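Ticket 119 - Brandeck survey boat drops station keeping
Opened by: Corinne Haverford
Priority: high

Boat holds position ok for up to 14 min then drifts off downwind. No alarm on shore console. Happened on both runs at Bastos, same spot in the log both times. Battery fine. Wind light.
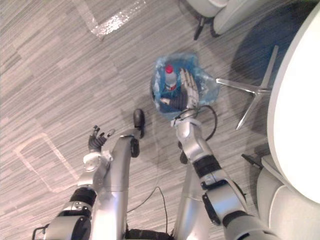

Tried so far: restarted autopilot, swapped GPS antenna, re-did compass cal on the dock. No change. Port thruster spins by hand, no weed in it.

Ilse Martens, 2025-02-10
Looked at the log. Heading goes stale 8 sec before the drift starts, position stays good. Smells like the compass cable, not the thrusters. Can you reseat the plug behind the Rodano box and check pin 2? Then send me a new log, the last one was truncated. 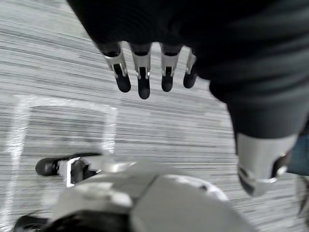 Update, Corinne
Pin 2 pushed back in teh shell. Reseated, taped. Bench run fine, no stale heading. Water test still to do. Need a spare cable from Dandero before we go out agian. Leave open pls.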